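How I label the cables behind everything

When we moved into the flat on Collet Road I had a carrier bag of leads and no idea what any of them did. I'd pull out the wrong plug, the router would go off, and someone upstairs would shout. So one wet afternoon in May I sat down and sorted the lot, and I've kept it up ever since!

You'll need a fine permanent marker, a pack of write-on sleeves (mine are Drindis, 265 in a box, so I'm set for life) and a torch.

Start with everything switched off. Follow each lead with your fingers from the plug to the thing it feeds, and don't trust your eyes - I did, and labelled the lamp as the printer.

Write the label before you put it on. I learned that one lying on my back under a desk with the pen lid in my mouth. Keep it short: what it is, then where it goes. "TV - hall socket" is plenty.

Put one sleeve near each end, a hand's width from the plug. On long runs I add another every 3 metres, which sounds fussy until you're stood in a cupboard at 11 at night wondering which one is the doorbell.
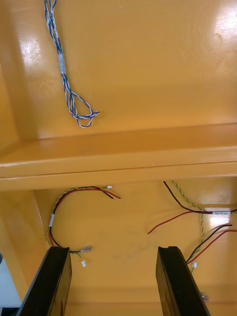
If you forgot to slide a sleeve on before fitting the plug, use the wrap-round sort instead. The Edeck ones stick to themselves and come off clean, though I'd wipe the lead first as dust kills the glue. Masking tape works for a week or two and then drops off behind the sofa.

Last job, copy every label into a notebook and leave it by the fuse box. Mine runs to 12 lines, and one of them still just says "Skadmont speaker??" with two question marks.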